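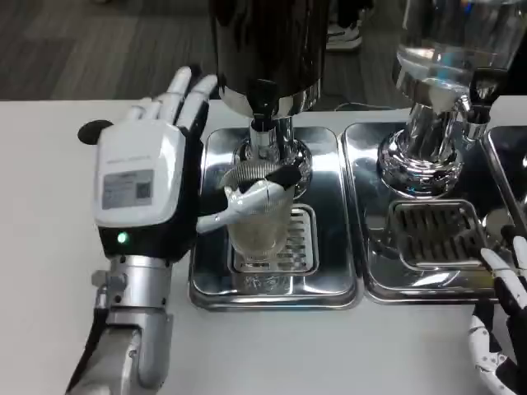 The serving bench at Ustcombe, with the left hand at the first dispenser.

The Hold

The Inspectorate's letter to the Ustcombe site asked for one thing only, a written account of why the serving unit had stopped on 13 November 2021 and remained stopped. Walter Nina was appointed to provide it. He arrived from Vikimstead with a bound notebook and the authority to examine any record he considered relevant.

The site manager, Mrs Nikolovski, received him in the upstairs office and placed the agreed documents before him. The planning software was called Stundeck. It had been accepted in April, after 652 trial servings, and the certificate of acceptance bore her signature. She wished it to be noted that no cup had been dropped in that period.

"It is noted," said Nina. "What did it do on the day?"

"It held the cup."

"For how long?"

"Until the building closed. We switched off the bench at the wall."

He asked to see the log. It had been printed at his request, and he read it as he read all such papers, with a ruler laid beneath the line. The early part was in order. The perception module had found the cup and the nozzle above it. The planner had proposed a grasp, and the controller had carried it out with the thumb across the front of the cup. The drink had begun to run. The level was estimated, then estimated again. At a point well short of the 200 millilitres requested, the valve was closed and a single word was entered in the column reserved for the state of the task. The word was HOLD. It was repeated on every line for the next forty pages.

"There is a reason field," said Nina. "It has been left blank on each line."

"The reason field is optional," said Mrs Nikolovski. "That was agreed at acceptance."

Nina wrote this down and asked that the run be repeated. The bench was powered at the wall and the unit took up its position. He remained on the far side of the table, between the dispensers, as the visitor had done in November. The hand closed on a clean cup. The drink ran, pale and a little cloudy, and came to rest in the lower half. The printer in the corner produced the word HOLD, and continued to produce it.

He stood for some time. He was conscious of a wish to take the cup, and recorded the wish, with the hour. Then he stepped back towards the wall. The valve opened at once and the drink ran again. He stepped forward and it ceased.

"Does the planner have a rule concerning persons?" he asked.

"It must not pour while a person is within reach of the nozzle. That is a standard rule."

"And a rule concerning service?"

She turned to the schedule. "It must not leave a guest unattended. The cup is to be presented to the guest at the table."

"The guest is to be at the table."

"Naturally."

He asked for the delay between the perception module reporting a person and the planner acting on the report. It had been specified at 510 milliseconds. During the trials, she explained, the guest had been represented by an upright board on a stand. The perception module had been instructed to accept the board as a guest. It had never been instructed to consider it a person.

Nina returned to the office and drafted his account. He found that the perception module had performed as specified, that the planner had obeyed both rules in full, and that the controller had maintained its grip without fault. He recommended that the reach of the nozzle be measured again, that the reason field be made compulsory, and that the board be withdrawn from use. Under the heading of Other Matters he left a space, and went downstairs to collect his coat.

The unit was still at the bench. The printer was nearly out of paper. He read the last sheet with his thumb in place of the ruler, and saw that the reason field was no longer blank. An entry had been made there at the minute he left the table, and it ran to one line: GUEST EXPECTED BACK.

He considered whether this altered his findings and concluded that it did not. He went round to the far side of the table, held out his hand as the schedule required, and waited for the unit to consider him.

We use cookies to remember your reading preferences and to understand how our pages are used. Accept all | Manage settings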